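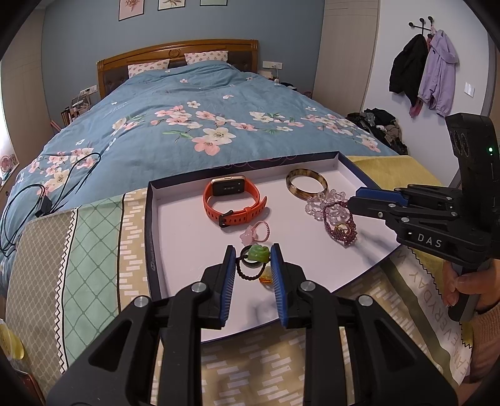 写真:Dagný Norðdahl(投稿者本人)

アクセサリーの一時置き、箱のフタで足りる?
小物収納・片づけ板 > アクセサリー

dagny_n
2022年3月2日
引き出しの中身をベッドの上に出して整理中。とりあえず浅い箱のフタに並べてみた。中が白で縁が紺のやつ。スマートウォッチ、べっ甲柄のバングル、透明のカットビーズのブレス、紫のビーズのブレス、花つきのピンクのヘアゴム、翡翠のペンダント。
で、このままフタをトレー代わりに使い続けていいものか。ちゃんとした仕切りケース買うべき?予算はあんまりない。

yeh_tz
フタで十分。うちは3年フタ。
白いと細かいビーズ落ちてもすぐ見つかるし

mikkelsen401
いや翡翠と透明ビーズ一緒はやめた方が。カット面って角あるから当たると傷つくよ。せめて小袋に

yeh_tz
翡翠そんなヤワじゃないでしょ

mikkelsen401
石は平気でも紐がね。黒い編み紐、角で擦れると毛羽立つ。自分は2本ダメにした。どっちも7月、汗かいて弱ってたのもあるけど

dagny_n
紐は考えてなかった…。ペンダントは祖母からなので切れたら泣く。
紫のやつが透明のに重なってるのも良くない?

ketill_h
重ねるのは別にいいと思う。ただ紫の、編んであるタイプだよね。幅広の。あれテグスだと引っかけた時が怖い。真ん中の金色の丸いのが特に引っかかりそう。単独で置くのがいいかと

leif_haf
時計は別の場所にしなよ。充電するんだから毎日出し入れするでしょ、そのたびにフタの中かき回すことになる

yeh_tz
それは同意

heidrun_s
横からすみません。Pristitzの布張りトレー使ってます、浅いの。滑らなくていいけどホコリつく。コロコロ必須。あとバングルが場所とりすぎて結局マグカップの取っ手に掛けてる笑

ketill_h
Pristitzは仕切り動かないのがなあ。Uncombeの方が仕切り外せるから太いブレスには向いてる

heidrun_s
え、外せるんだ。知らなかった。見てきます

mikkelsen401
買う前に厚紙で仕切り作れば?フタの深さに合わせて切って差し込むだけ。それで足りない所が分かってから買えばいい

leif_haf
厚紙すぐヘタるよ。自分は牛乳パック派

mikkelsen401
牛乳パックは匂い残る。無理

leif_haf
洗えば残らん

dagny_n
たくさんありがとう。とりあえず時計は枕元の充電器の横へ移動。ペンダントは巾着に入れた。紫は端に単独で。ヘアゴムは洗面所行きかな、どう考えても使うのあっち。
紐、替えるとしたら同じ編み紐でいいんですかね?琥珀っぽい色の小さい玉もあるので、それも通せる太さがいい

ketill_h
玉の穴の大きさ先に測って。ここ間違えるとやり直しになる。爪楊枝さしてみて、入った所に印つけて太さ見れば大体わかる

yeh_tz
その前に今の紐がまだ丈夫なら替えなくていいとおもう。結び目のとこだけ見て、細くなってたら交換

mikkelsen401
自分なら先に替える。切れてからじゃ遅い、玉が転がってったら終わり

yeh_tz
心配しすぎw

dagny_n
結び目見てみます。明るい時に。
厚紙の仕切りも今夜やってみる、できたらまた書きますね

heidrun_s
Uncombe見てきた。仕切り本当に外せる!でも大きい方だけっぽいです、小さいのは固定。買う人は気をつけて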